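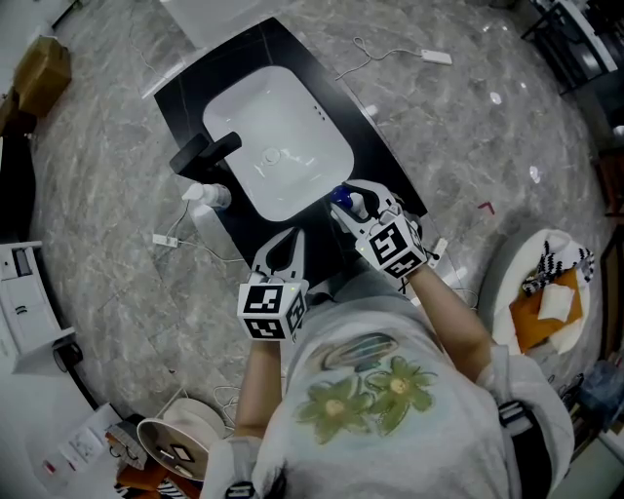
Hélène Beaudoin asked last week whether a dropped gripper counts as a fault if it still opens and closes afterwards. Yes, she was told, write it up, and then she asked what to write. So most of today is that.

Session 8 — faults at the sink bench

Read the Brirard sheet first if you missed it. Short version: left hand lost tracking in the middle of a run, the software kept the last known pose, and on replay the arm drove straight down at the basin. Stopped by hand. No one hurt, one finger pad torn.

What went wrong, in order
- marker cube on the gripper turned away from the head camera
- pose frozen, no warning to the operator
- run saved as good
- replayed on the Lemieux arm at full speed (should have been slow, see rule 2)

The third one is the one to worry about. A lost pose you can see in the log. A lost pose in a file marked good goes to everyone.

Gap in the bad file was 101 frames. Our limit is 20. The check existed, it was just switched off in March when the Zeltari update went in and never put back on. Look at your own config before you leave today, please.

Causes people suggested in class: glare off the shiny basin, wrist rolled too far when reaching for a bottle, cable pulling on the cube. Glare is possible but not shown. Wrist roll fits the log best. Cable — we don't know, noone wrote down how it was routed.

Rules from now on
1. Both cubes visible to the head camera before you start, and again before you close on anything.
2. First replay always slow, hand on the stop.
3. Power leads and adapters away from the basin. Tap off at the wall if there's water in the sink.
4. Dropped or knocked gripper: stop, recalibrate, new file. Don't carry on in the old one.
5. Torn pads get reported even if the grip feels fine.

For next time: take the Pavel log, find the first frame where the left pose stops changing, and say what the operator could of noticed at that point. Half a page. Bring it on paper, the upload page is still down.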